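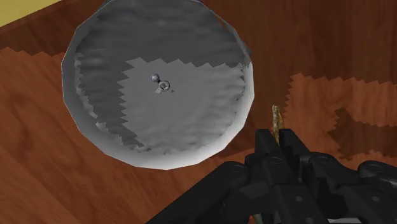 Metal Bowls: Frequently Asked Questions

Can Saludo bowls go in the dishwasher?
Yes, the plain steel ones can. Put them on the bottom rack and leave space between them. Bowls with the Brillance polish should be washed by hand, as dishwasher detergent dulls the finish after a few months.

My new bowl has a gray film inside. Is it safe?
The film is polishing residue from the factory. Wipe the inside with a little cooking oil on a paper towel, then wash with warm water and dish soap. You may need to do this 2 times.

How do I get rid of white spots?
Those are mineral deposits from hard water. Fill the bowl with equal parts white vinegar and water, wait ten minutes and rinse. Dry it right away with a soft towel.

Can I use a bowl over a pot of simmering water?
Yes. Use oven mitts, the rim gets hot. Please don't set any bowl directly on a burner.

Will it scratch my table?
The base is rolled smooth, but grit caught under it can mark a wood surface. Wipe the table first, and lift the bowl instead of sliding it.

What is the largest size you carry?
The Oro serving bowl, which holds 3000 ml. It is sold without a lid — the Dremex lids fit the smaller sizes only.

Can I keep salad dressing or tomato sauce in it overnight?
We don't suggest it. Salt and acid can pit the steel if they sit for long. Move leftovers to glass.

How much is shipping?
Orders over $80 ship free. Below that, the cost is shown at checkout before you pay.

My bowl arrived dented. What now?
Send us your order number and a picture of the dent within 30 days. We will replace it, and you don't need to mail the old one back.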